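From: Wendelin Aigner
To: Dreltow supporters list
Date: 14 August 2023
Subject: Re: Summer signings and the new season ticket

Veronika Lüthi wrote:
> I think people on this list are being far too gloomy. We have kept the
> coach, we have signed Omia's second-choice point guard, and we have a
> proper centre for the first time since the hall was re-floored. The club
> says 612 season tickets have gone already. That does not happen at a club
> in trouble. Can we not just enjoy it until November and then judge?

Veronika, I'd like to enjoy it. I've renewed, so I'm one of your 612, and I'd be a fool to hope for a bad year. But I have a few doubts and I'd rather put them here now than be told in the spring that I kept quiet.

The point guard first. He was second choice at Omia for a reason, and the reason was defence. I watched both of our games against them last season and each time he came off the bench we went straight at him. In the away game we turned a nine-point deficit into a lead while he was on the floor. Perhaps he was carrying a knock, as the club site now suggests, but I don't remember anybody mentioning a knock at the time. He passes well, I'll give you that. So did the last one, and we let in 108 at Nurkeslow with him running things.

The centre I like more. He's big, he sets a decent screen and he doesn't argue with referees. My worry is who plays when he sits down. We let both reserve forwards go in June and the replacement is a lad of eighteen who has played in the under-20s and nowhere else. He may turn out splendid. I'd want to see him get through one match against Royer without four fouls by half-time before I put him down as cover.

Then the ticket figure. Six hundred and twelve sounds healthy, but the hall pass for juniors is being counted as a season ticket this year, and it wasn't last year. I asked at the office and was told the two were "being brought together". How many of the 612 are junior passes I couldn't find out. If anyone has the split, please post it.
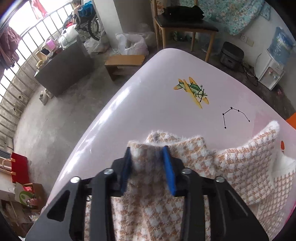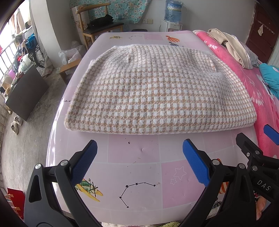
On keeping the coach: yes, good, I was for it. But keeping him on a one-year deal while telling the paper about a "three-year plan" is a strange way to go about things. Whose plan is it after next summer? We had the same talk under the old board, with the nice printed booklet, and we finished seventh and then eighth. I've still got the booklet.

As for pre-season, I wouldn't read much into the win over Royer. They rested both Americans — or had not got them through the paperwork, depending on who you believe — and we still only scored 74. More than 500 people turned up for a friendly in August heat, which says a lot about the supporters and not a great deal about the team. We shot badly from outside and missed far too many free throws. The second quarter was decent. The press after made baskets worked three or four times in a row and I'd like to see more of it, if the legs are there.

What would change my mind? A second ball handler would help, even a loan until the winter break. So would hearing from the club, in plain words, whether the away coach travel is still subsidised. The form I was sent has a price for the Nurkeslow trip that is nearly double what I paid in the spring, with no note to explain it. I've written twice. If it's a misprint they could say so in one line.

I also don't buy the line that last year's bad start was down to the fixture list. We had three of the first five at home. Omia had one, and they were top by November. You can look it up, the old tables are still on the league site if you go through the archive page and not the front menu, which leads nowhere.

So by all means judge them in November, Veronika, I'll be doing the same, from row F as usual. I'll put a coffee on us being in the bottom half by then and I'd be very pleased to lose it. If you're going to the open training session could you see whether the young forward is working with the first group or with the juniors? I can't get there before seven and they'll be stretching by then.

One for whoever runs the list: my digest arrived twice this week, and the second copy had the earlier replies missing.

Wendelin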